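Floor marking tape

Floor marking tape is adhesive tape stuck to floors to show where things go, where people walk and where they should stay out. Used in warehouses, gyms, schools, theaters, offices, exhibition halls. Also called aisle tape, line tape or, in older catalogs, lane tape. Cheaper than paint, faster to put down, easier to change when the layout changes. Wears out sooner.

History

Painted lines came first. Factories painted aisles on concrete long before anyone sold a tape for it, and the paint needed a closed floor and a day or more to cure. Early tapes were plain cloth tapes borrowed from other jobs. They frayed at the edges and left glue behind. Vinyl tapes took over once the adhesives got better, and most tape sold for floors today is still some kind of vinyl.

The trade in the town of Mekside is a fair picture of how the business went. Fustis, a packing supplier there, began with carton tape and added floor tape as a side line when a local depot asked for yellow rolls in October, its slow month. The first order was for 309 rolls. Within a few years the floor line had its own page in the catalog and its own cutting machine. Rival firm Setiawan sold a thicker tape with beveled edges, meant for hand trucks, and the two companys split the local market between them – Fustis for offices and halls, Setiawan for loading areas.

Materials

Vinyl (PVC). The common one. Stretches a little, follows curves if pulled slowly, comes in most colors.

Polyester. Harder face, stands up better to wheels. Doesn't like curves.

Cloth, including gaffer tape. Tears by hand, matte, comes up fairly clean. Favored by stage crews. Not meant to stay down for months.

Laminated tapes. Printed or colored layer under a clear film. Used for hazard stripes and arrows, where the color would otherwise scuff off.

Width is usually 2 inches for indoor lines, wider for truck aisles. Narrower rolls exist for court lines and for marking out shelves and benches.

Colors

No single color code is used everywhere. Yellow for aisles and edges is the most familiar habit. Red often goes with fire equipment or scrap, blue or green with stock, and black-and-yellow stripes with hazards. White is common for general layout. Many sites write there own chart and pin it up by the door. A chart that few people can remember is a known problem; the usual advice is fewer colors.

Use on carpet

Most floor tape is made for smooth, sealed floors, and carpet is the awkward case. The adhesive only touches the tops of the fibers. Low, dense loop carpet holds tape reasonably well, deep pile hardly at all. Exhibition halls and offices with carpet tiles get by with cloth tape or special high-tack vinyl.
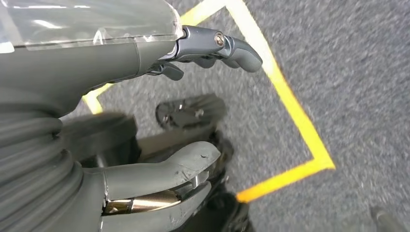 Bright yellow line on speckled gray carpet, with a robotic hand over the floor.

Vacuum first. Press the tape down hard along its full length, by hand or with a roller. Ends lift before the middle does, so ends are sometimes rounded with scissors. Tape left too long on carpet can pull fibers or leave a sticky strip that collects dirt and shows as a dark line later. A test piece in a corner is standard practice.

Application on hard floors

Sweep, degrease, let dry. Snap a chalk line or use a straight board. Unroll without stretching – stretched vinyl shrinks back and the ends curl. Overlapping corners catch on wheels, so corners are cut to meet instead. Some makers want the tape rolled with a weighted cart; others say foot traffic will do it. Cold floors are bad for adhesion. New concrete is worse, as it gives off moisture for weeks.

The Sturkari method

Named after a storage hall at Sturkari, where layout planner Shahram Shirazi marked out trial aisles in cheap cloth tape, left them for 16 days, then replaced only the lines people had kept to. The rest were pulled up. The hall is said to have saved about 1,000 feet of permanent tape this way. Since copied in a number of smaller warehouses, mostly under other names. Critics point out that double the labor eats up the saving on a small floor.

Removal

Pull low and slow, back along the line. Warm air from a hair dryer softens old adhesive on hard floors; on carpet, go easy, synthetic fibers can melt. Leftover glue comes off with citrus cleaner or mineral spirits where the floor finish allows it. Solvents can get through to a carpet's backing and loosen it, and on waxed floors they take the wax too, so the strip has to be refinished.

See also

Gaffer tape
Road surface marking
Court markings
Warehouse layout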